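Foro Cocina y Casa > Utensilios y materiales > Cucharas de madera: ¿aceite o nada?

dilwyn_g
13 de marzo de 2022

Buenas tardes a todos. Me llamo Dilwyn Gittins, soy galés y vivo en Asturias desde hace cinco años, así que pido disculpas de antemano por los errores de mi español. Leo este foro desde hace mucho tiempo pero es la primera vez que abro un tema.

Mi duda es sobre el cuidado de las cucharas de madera. En diciembre compré varias de haya, sin barnizar, y una de olivo que me costó bastante más. Las lavo siempre a mano, con poco jabón, y las seco con un paño. A pesar de esto, las de haya se han puesto ásperas, como si tuvieran pelo, y una huele a cebolla aunque la lave dos veces. La de olivo está perfecta.
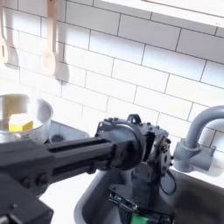

He leído opiniones muy distintas sobre el aceite. Unos dicen que hay que darlo cada mes, otros que con el uso normal es suficiente. También me preocupa la manera de guardarlas. Yo prefiero tenerlas colgadas en la pared, delante de los azulejos blancos, con la parte redonda hacia abajo, y tengo ahí una con ranura y otra normal. Mi suegra opina que es un error, porque la madera coge la grasa y el polvo de la cocina, y que deben estar en un cajón. ¿Qué hacen ustedes? ¿Y qué aceite es correcto para una cosa que toca la comida?

Muchas gracias por su paciencia.

Raline
Hola, Dilwyn, bienvenido. Tu español se entiende de maravilla.

Lo de los pelos es normal en el haya nueva. La fibra se levanta con el agua. Moja la cuchara, déjala secar un día entero y pásale una lija fina, de 400, siempre en la dirección de la veta. Repite otra vez y ya no se levanta casi nada. Después, aceite mineral de uso alimentario, del que venden en farmacia como vaselina líquida (mira que ponga apto para consumo). Una capa, esperas toda la noche, retiras lo que sobra con papel.

Para el olor, pasta de bicarbonato con un poco de agua, frotar y aclarar.

Manix
400 me parece demasiado fina para empezar, si está muy áspera. Yo empezaría por una de 240 y terminaría con la que dice Raline.

Y en lo del aceite mineral no estoy de acuerdo. Funciona, pero se va con el primer fregado en agua caliente y hay que estar siempre encima. Yo uso aceite de linaza crudo, de herbolario. Tarda en secar, eso sí: unas 3 semanas en un sitio ventilado. Pero seca de verdad, y la cuchara queda mucho más protegida.

Lo que no hay que usar nunca es aceite de oliva o de girasol. Se pone rancio y entonces sí que vas a tener olor.

Raline
Manix, tres semanas sin cuchara no las aguanta cualquiera :) Y el de linaza a mí me deja la madera amarilla y con sabor. Lo probé en una tabla y la tabla acabó en el taller de mi hermano.

Manix
Pues no esperarías lo suficiente, o pusiste demasiado. Las capas tienen que ser finísimas.

Türkmen
Mi abuela no le puso aceite a una cuchara en su vida. Las hervía de vez en cuando y cuando se rajaban iban a la estufa. Creo que le estamos dando muchas vueltas a un utensilio que cuesta 2 euros.

Dedness
Hervirlas es justo lo que las raja, Türkmen. El agua hirviendo las hincha y luego se secan de golpe. Para remover un guiso no pasa nada, pero dejarlas dentro de la olla media hora es otra cosa.

En cuanto a guardarlas, yo voy con Dilwyn y contra la suegra. En un cajón cerrado, si entran con un poco de humedad, salen con moho. Me pasó en la casa de la playa con un juego entero. Colgadas les da el aire por todas partes. Lo único, que no estén pegadas a los fuegos, ahí la suegra tiene su parte de razón con la grasa.

Türkmen
Las de mi abuela vivían en un bote de barro al lado del fogón y duraban años. Pero bueno, cada uno con su sistema.

dilwyn_g
Muchas gracias a todos por las respuestas tan completas. Les cuento lo que he decidido. Voy a lijar las de haya como explica Raline, pero empezando con la lija más gruesa que recomienda Manix, porque una está realmente muy áspera. Para el aceite haré una prueba: mineral en una y linaza en otra —la más vieja, por si acaso— y dentro de un tiempo escribiré el resultado.

Una pregunta más, si me permiten. ¿La de olivo también necesita aceite? La noto suave y no quisiera estropearla.

Manix
El olivo es más denso y ya tiene su propia grasa. Si está suave, déjala. Cuando la veas blanquecina o seca, le das una capa del que quieras.

Raline
En eso sí estamos de acuerdo. Y no la metas nunca en el lavavajillas, por favor, que es la que más te costó.

Dedness
Dilwyn, apunta con lápiz en el mango cuál lleva cada aceite. Yo hice la misma prueba con dos tablas y al mes ya no sabía cuál era cuál.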